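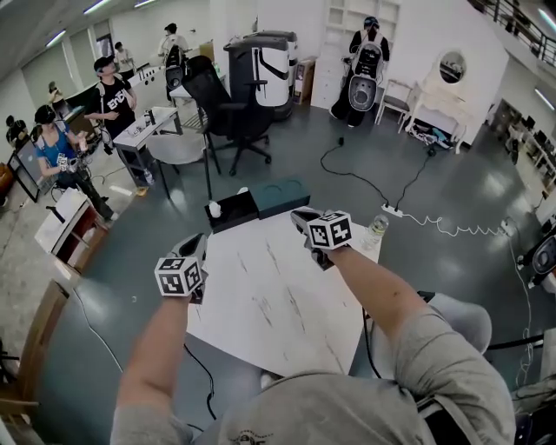

A mesa branca da sala de baixo, com as duas caixas na borda de trás.

Pesquisar no arquivo da lista
Busca avançada
Ordenar por data

2024-06-03
Por Kaede Tanabe

Assunto: Re: a mesa branca, as caixas e os cabos

Oi, gente,

Respondo à Tomoyo por partes, porque a mensagem dela veio com mais perguntas do que a sala tem tomadas.

Em 03/06, Tomoyo Hattori escreveu:
> Pessoal, antes de eu aprovar a compra de outra mesa na Jimel, alguém
> me explica o que há de errado com a atual? O Shinji diz que está
> "acabada". O Yuto diz que está ótima e que o Shinji é fresco. Preciso
> de uma terceira opinião, de preferência de quem senta nela.
>
> Segundo: as duas caixas, a preta e a verde-azulada, ficam ou vão para
> o armário? E posso mandar recolher os cabos do chão?
>
> Terceiro: a cadeira de tela é daqui ou subiu e desceu de novo?
>
> Tomoyo

Sobre a mesa. Acabada ela não está. Tem uns riscos cinzentos no tampo, meio apagados, e umas marcas de arrasto que já resistiram a dois produtos de limpeza e a uma esponja que não devia ter chegado perto dela (fui eu, em janeiro, e já pedi desculpas). O tampo continua plano, não balança e cabe na sala. O modelo da Jimel que o Shinji mandou é 9 centímetros mais fundo, e aí quem está na cadeira do outro lado precisa escolher entre recuar e respirar. Meu voto é ficar com esta. Se o problema for estético, uma toalha resolve, embora eu prefira os riscos à toalha.

Sobre as caixas. Eu deixaria as duas onde estão, lado a lado na borda do fundo. Ali sobra a frente da mesa inteira para trabalhar, e não é pouca coisa para quem lembra de como era quando tudo se empilhava no meio. A verde-azulada é a que tem os dois círculos rebaixados em cima, e faço um apelo público: aquilo não é porta-copos. A garrafa de água mora no canto direito, lá atrás, e tem vivido bem assim. As pecinhas brancas que aparecem em cima e na junção das caixas podem ir para um pote com tampa. Eu dou o pote. Era de geleia, mas está lavado.

Sobre os cabos, aí eu concordo com a Tomoyo quase por inteiro. O filtro de linha branco está no chão, depois da mesa, com os cabos pretos indo para o meio da sala e um fio branco enrolado que sai para a direita como se tivesse compromisso. Do lado esquerdo da mesa ainda desce um cabo preto que se espalha pelo piso bem na direção de quem está sentado. O piso é escuro, o cabo é preto, e o resto vocês imaginam. A Kazue já imaginou com o joelho.

O que proponho:

– prender o cabo da esquerda por baixo do tampo, com presilha adesiva, e descer com ele pela perna da mesa;
– levar o filtro de linha para junto da parede, se o comprimento deixar (o Yuto mede, por favor, e mede antes de cortar qualquer coisa);
– passar uma canaleta de piso no trecho que não tiver jeito. A Drekance vende em barras e o pacote de 5 sai por 54 com a entrega. A Ivodby tem mais barata, só que em bege, e eu já vi bege demais nesta casa;
– o fio branco fica enrolado, mas com um velcro, e fora do caminho.

Recolher tudo de uma vez, como foi sugerido, eu não recomendo. Da última vez que alguém arrumou essa sala com entusiasmo, passamos uma tarde descobrindo que fio era de quem, e a etiqueta mais informativa dizia "outro". Vamos etiquetar primeiro. Tenho um rolo de fita e uma caneta que escreve em plástico, e a caneta volta para mim no fim, Shinji.

Sobre a cadeira. A preta, de tela, com rodinhas, está atrás da mesa e por mim fica lá. Se for a que a Kazue procura desde a mudança para o prédio da Jiang, ela que se manifeste antes que a cadeira crie raízes. Como prova de propriedade aceito nota fiscal ou a descrição do barulho que o encosto faz.

Falta decidir quem faz. Calculo quatro horas para duas pessoas, contando a parte em que se discute onde vai a canaleta. Eu posso de manhã. O Yuto disse no corredor que ajuda, e agora está dito por escrito e com cópia para todos.

Tomoyo, se você concordar, segura a compra da mesa e me libera só a canaleta e as presilhas. O velcro eu tenho.

Abraço,
Kaede

P.S.: quem passou pano no piso fez um belo trabalho, dá para ver as lâmpadas do teto nele. Se quiser se identificar, tenho mais dois andares para mostrar.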